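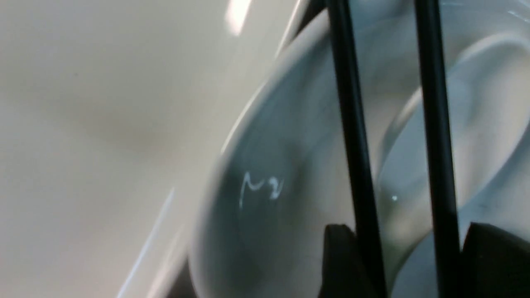

Someone had put a mark on the pale one years ago, a hook and then what might have been a 2. She turned it to the wall whenever she stored it and it always came back around.

The restaurant on Pluklow Street had closed in February. The new owners wanted the front room by nine, so she started early and sorted the way her mother had taught her, by shape first and by size after. Spoons went in the blue bin. Chopsticks went in the brown one.

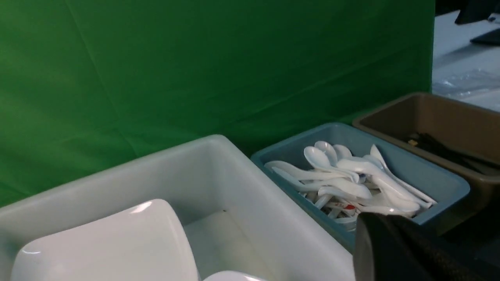
*Spoons and chopsticks, with the white bin in front.*

The buyer from Gosport had offered 200 for everything and she had said yes too fast. He wanted to see one place set before he paid. She got out a black tray and stood looking at it -- she had set thousands of these and couldn't remember which side the spoon went on. 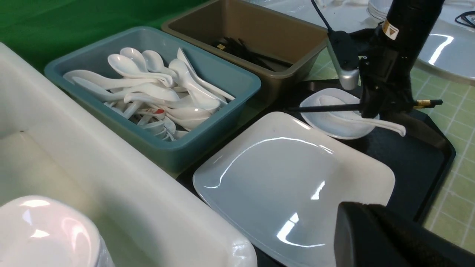

*One setting: square plate, small dish, spoon, chopstick.*

Her brother phoned from Nendum. He asked if she was keeping anything. She said two of the sauce dishes, maybe. He said to keep a big plate as well, for fish, and she said she didn't cook fish now.

After that it was mostly lifting. The oval plates were heavier than she remembered.

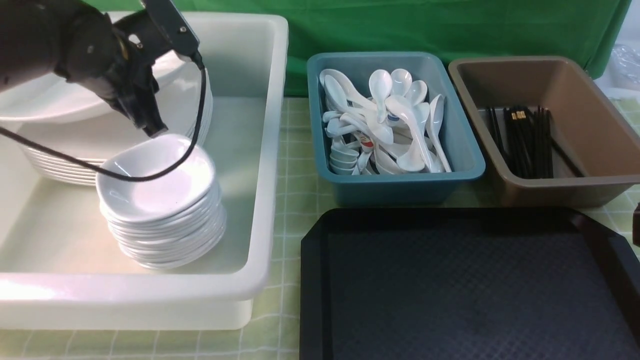
*Oval plates at the back, sauce dishes in front of them.*

She heard the van pull up outside and went to look for her coat.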